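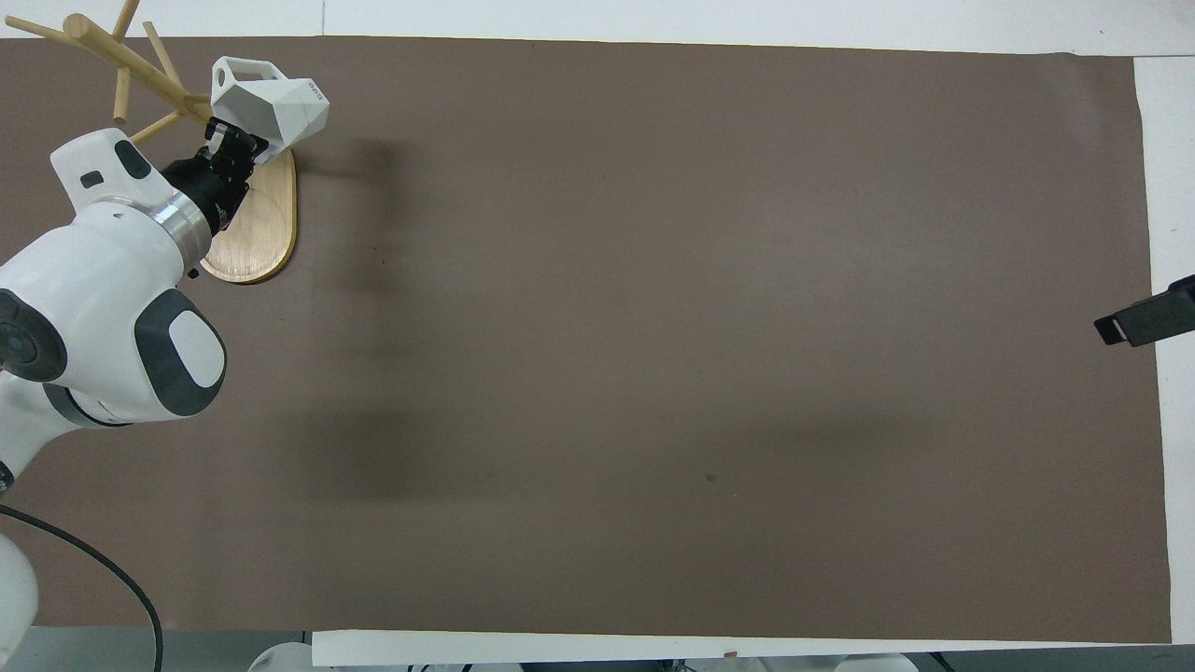
The faceted mug up against the pegs of the mug tree.

Geraghty project: progress report to the Drengate Fund
Prepared for Chantelle Mofokeng, by Nobuhle Dlamini, Plillodholm lab

Hi Chantelle,

I have a lot more to tell you than I did in the spring, so get a coffee! The short version is that data collection is finished, the new training method beats the old one by a margin I'm happy to put my name to, and the part of the plan I was most nervous about (stands that have fallen over) is still the part I'm most nervous about.

Where the data stands

We closed the set in July with 2725 demonstrations, all of them teleoperated on the two-arm table with the mug tree task. Every one has video, joint positions and gripper commands saved together, plus a short note from the operator on how the attempt went. We kept the clumsy attempts in, as long as the operator recovered without anyone reaching onto the table. I argued against that at first and I was wrong. The messy ones have been some of the most useful training material we've got.

The mug has been a great choice, by the way. The body is all flat faces, so a small change in the angle of the fingers gives you a very different hold, and the handle opening has to end up facing a peg or the whole thing is pointless. Our old round cup let the robot get away with all kinds of lazy grasps.

What we changed in the method

The old approach (the one in the proposal) predicted the next stretch of arm motion straight from the camera views. It picked up the mug nicely and then got lost near the pegs. One arm would drift in, hesitate, back off and drift in again, sometimes for minutes. I have watched more of this than I would wish on anyone.

The new version, which we've been calling Hornen, splits the decision. First it picks a target: a peg, or the post if the stand needs to be picked up, and which arm should deal with it. Then it predicts the motion with that target held fixed until the gripper either arrives or clearly loses its hold. The target labels came out of the demonstrations we already had. We ran backward through each one from the moment the gripper opened, so there was no hand labeling, and the labeling line in the budget is mostly unspent. More on that below.

Results so far

With the stand upright, Hornen's success rate is 21 percentage points higher than the old method's, on the same starting layouts and with the same time limit. The hesitation near the pegs has nearly gone away. When it fails now, it usually fails at the grasp: the fingers land too low on the mug and the handle comes in twisted.

With the stand on its side, the picture is a lot less rosy. The plan is for one arm to hold the mug clear while the other takes the post and brings the stand upright. Hornen picks the correct target most of the time, so the high-level choice is there. The trouble is the motion after that. The oval base catches on the brown mat, the post turns in the fingers, and we end up with the stand lying in some new direction. I don't have a success rate I'd want you to quote yet. 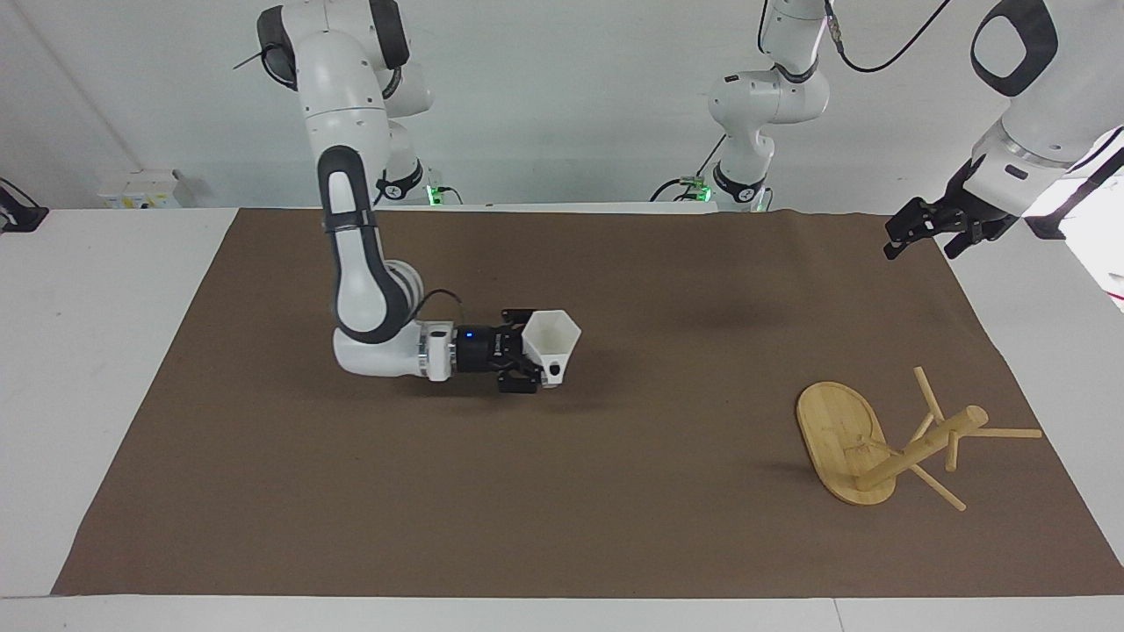 What we're doing about it

We have two fixes going. The first is a short batch of extra demonstrations that cover only the righting motion, starting from as many resting positions of the stand as we can come up with. The second is letting the policy regrasp. At the moment it commits to one hold on the post, and our operators almost never do that themselves. They pinch, tilt a little, let go and pinch again closer to the base. That habit is all over the recordings, and our motion smoothing was wiping it out! So the smoothing has been turned way down for gripper commands, and retraining is running as I write this.

Money and a request

Spending is under plan, mainly because of the labeling line I mentioned. I'd like your okay to move what's left there into operator hours for the righting demonstrations and spare gripper fingertips. The tips wear faster than I budgeted for, and worn ones slip on the mug. No change to the total.

Next report

You'll get upright and tipped-stand results side by side, for both methods, along with the failure clips sorted by cause. I'd also like to try a second stand with a different peg layout if the righting work goes well. If it doesn't, I'll leave that for the following period and tell you why. Call me any time after nine if you want to talk through the budget move before you sign it.

Nobuhle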